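Breakfast table setters wanted, March, Aksoy Rooms

Hi all, quick one. We need people for the table setting sessions at Aksoy. Short shifts, simple work, paid. Read to the end before you write in please.

What it is
Laying out small breakfast settings, one after another. Plate down, pastry on the plate, check it sits flat, clear it, start over. Slow hands are fine. Messy hands not so much.

Who we want
20 people, over 18. No cafe experience needed, helps if you have it. Must be OK standing for most of a shift. Left handers very welcome, we never get enough. If you have a wheat or egg allergy tell us first, some of the pastries are real and some are not and they do get mixed up.

When
Morning shift starts 8:30. Afternoon shift starts 1:15. Each one is 2 hours with a break in the middle. Pick one or do both, just say wich.

Pay
27 dollars an hour, paid the same week. Parking at the Vadow lot is covered, keep the ticket. Bus fare we can't do this time, sorry.

What you'll be working with
White table, gray pad on top, one round plate, one croissant. The pad stays put, please don't drag it. Plates go on the pad and never straight on the table.

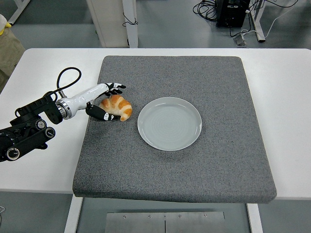
Sleeves rolled up, no rings or bracelets, hair tied back. Closed shoes. Coffee is in the hall and has to stay in the hall. Lockers are free but bring your own lock, the old ones from Duller are all gone.

How to apply
Email Thoa Khúc at the Aksoy desk with your name, a phone number that works, and the shift you want. Two or three lines about you is plenty, no resume. Put SETTERS in the subject line or it ends up in the general pile.

Questions about pay or forms go to Imad Nasrallah, same desk. He's in untill 4 most days.

We fill spots as emails come in. If the list is full we'll keep your name for the next round.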